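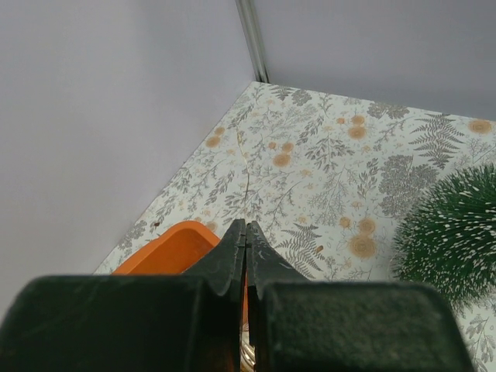 An orange plastic container. Colored plastics can go in the household bin from May.

Changes to plastics collection in Utstead

The town's new collection contract with Okafor starts in May. Most of what you do at the curb will stay the same. The main change is in what the truck will take, and there is a new schedule for the streets on the east side of Tiver Road.

Under the old contract, only clear and white plastic was accepted at the curb. Colored tubs, boxes and bottles had to be taken to the Tiver Road depot or put in the trash. The sorting plant at Tana now has a line that handles colored plastic, so all rigid household plastic can go in the same bin regardless of color. Black plastic is the one exception. The plant still cannot sort it, and loads with too much of it are sent back.

What to put in

Bottles, jugs, tubs, food boxes, storage containers and plant pots are all accepted. Empty them and give them a quick rinse. They don't have to be spotless. A peanut butter jar with a thin film left inside is fine, but one that is a quarter full is not. Leave labels on. Lids should be screwed or snapped back onto the container they came with. Loose lids fall through the screens at Tana and end up with the broken glass.

What to leave out

Plastic bags and wrap are still not accepted at the curb. They can be dropped off in the cage by the depot gate, tied up in one bag. Please also leave out garden hose, toys with batteries, foam trays, and anything that held motor oil, pesticide or paint. Paint cans and motor oil containers go to the hazardous waste shed, which keeps its present hours.

Large items such as laundry baskets, buckets and broken storage totes can go in the bin if the lid closes over them. If it doesn't close, bring them to the depot. Please do not stack them next to the bin, where the crew will leave them.

Bins

The standard bin is still 30 gallons. Each of the 2,923 households on the collection list is entitled to one at no charge, and you do not need a new one if yours is in working order. A second bin costs $5 a month and is added to the water bill. Bins with cracked wheels or missing lids will be swapped at the depot during normal hours. Bring the old one with you, and bring something with your street address on it.

A number of people have asked whether they can use their own container. You may not. The lifting arm on the truck fits only the town bins, and the crew no longer empties anything by hand.

Schedule

Streets west of Tiver Road keep their present collection day. Streets east of Tiver Road move one day later, including Mill Lane, Garner Street and all of the Orchard Park loop. A card with your day on it will be mailed with the April water bill. Have bins at the curb by 6 a.m., with the handle facing the house, and leave an arm's length between the bin and any parked car or mailbox post. Bins should be back off the sidewalk by the evening.

Residents on Pinder Court should note that the truck will now collect at the top of the court only. The turning circle is too tight for the new vehicle. Anyone who cannot get a bin to the top should call the public works office and ask for assisted collection. There is a short form, and no doctor's note is needed.

Results of the winter survey

The changes follow the survey sent out in December, which brought back 534 replies. The most common request was for colored plastic to be taken at the curb. The second was for earlier notice of holiday changes. Ruoxi Wei of public works, who put the results together, said holiday weeks will now be printed on the back of the collection card and posted at the library and the town hall.

Several replies asked for glass to be collected separately. It is not part of this contract. The glass bank behind the fire station will stay where it is and will be emptied more often over the summer.

"The bank was overflowing last July and we heard about it," said Severin Grabner, who runs the depot. "It's going to two pickups a week from June through Labor Day."

Full survey results are on file at the town hall and can be read at the front counter. Questions about bins, the east side schedule or assisted collection should go to the public works office, which is open until 4:30 p.m. Missed collections should be reported to the same office by noon on the following day.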